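Most people who build training sets for household robots want clean examples. I think we should keep more of the ordinary ones. Zoila Tamayo and I gathered clothes-folding examples for Pirent in February, on real beds with real clutter.

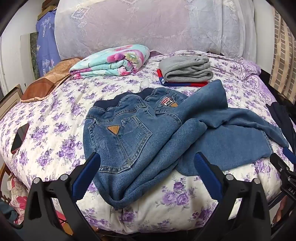
Jeans on a flowered quilt, before the gripper closes.

A learner that only sees bare tables will be lost in a bedroom. Fanni Veres argues that clutter slows training, and she may be right – but I would still accept the cost.
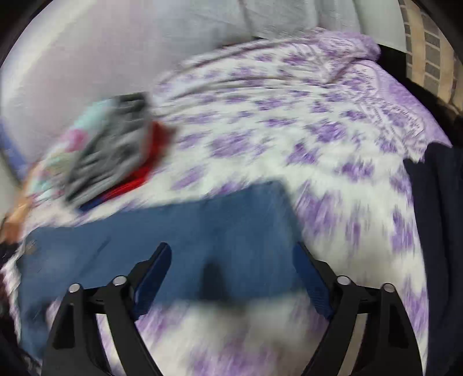 Filed under: Opinion, Training Data

Blur is the harder case. Our old rule threw out about 16 clips per session for it. Hands move fast, and a robot's camera will smear too. I would keep those clips, label them, and let the test results decide.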